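Acta de la reunión de seguimiento – Proyecto Tristano, demostraciones por teleoperación
Fecha: 21 de julio de 2024
Modalidad: videoconferencia
Asistentes: Urszula Grabowska (coordinación), Régis Bailly (teleoperación), representantes de Hidetti y de Stasiv
Redacta el acta: Régis Bailly

1. Acta anterior
Se aprueba sin cambios.

2. Estado de las demostraciones
R. Bailly informa de que hay 754 demostraciones guardadas en el simulador. Todas se han hecho a distancia, con el mando de dos brazos, y ninguna con guiado manual. De ellas, 200 siguen sin revisar. Stasiv pide que no se entreguen hasta que alguien las haya visto enteras. Se acuerda así.

U. Grabowska pregunta por los tramos iniciales en los que el operador todavía está colocando los brazos. En la entrega de Hidetti se recortaban; en la de Stasiv, no. Se decide conservarlos en los dos casos y marcar el instante en que empieza la tarea – el recorte lo hará cada uno si lo necesita.

3. Vistas de cámara
Se comparten en pantalla tres vistas del simulador, todas con la pinza abierta.
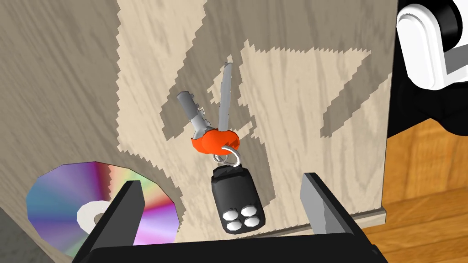

Llavero con mando negro, entre los dedos de la pinza. 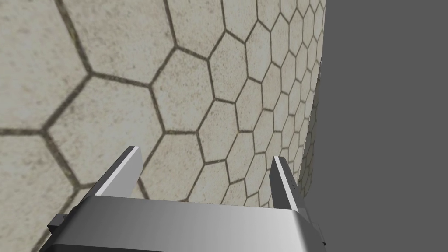
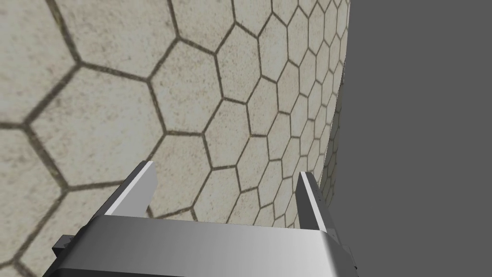 En estas dos, suelo hexagonal y ningún objeto entre los dedos.

Hidetti plantea si el operador debe ver las mismas cámaras que recibirá el modelo. R. Bailly responde que ahora trabaja con una vista general además de las de los brazos, y que sin ella tarda más en orientarse. U. Grabowska prefiere que se grabe una tanda de prueba sin la vista general antes de decidir. Stasiv no se opone, siempre que esa tanda lleve una etiqueta propia y no se mezcle con el resto.

Se discute también la velocidad del mando. Con la escala actual los movimientos finos salen bien, pero los desplazamientos largos obligan a soltar y volver a agarrar el mando varias veces, y esas pausas quedan en la grabación. Hidetti propone una escala variable con pedal. Queda pendiente de probar.

4. Repetición de trayectorias
Al reproducir la demostración 2357 (la numeración incluye los intentos descartados), el brazo derecho termina en una postura distinta de la grabada. R. Bailly cree que se debe al paso de tiempo del simulador, aunque no lo ha comprobado. Se guardarán los estados completos además de las órdenes enviadas, al menos hasta aclararlo.

5. Almacenamiento
El servidor Grirnell admite las grabaciones actuales. Si se añaden los estados completos habrá que ampliar el espacio. Stasiv enviará un presupuesto.

6. Acuerdos
– R. Bailly: revisar las demostraciones pendientes y grabar la tanda sin vista general.
– U. Grabowska: redactar la norma para marcar el inicio de tarea.
– Hidetti: preparar el pedal y enviar la configuración.
– Stasiv: presupuesto de ampliación.

7. Ruegos y preguntas
Hidetti pide recibir las grabaciones descartadas. Se le dará acceso de lectura.

La próxima reunión será en agosto; U. Grabowska enviará la convocatoria.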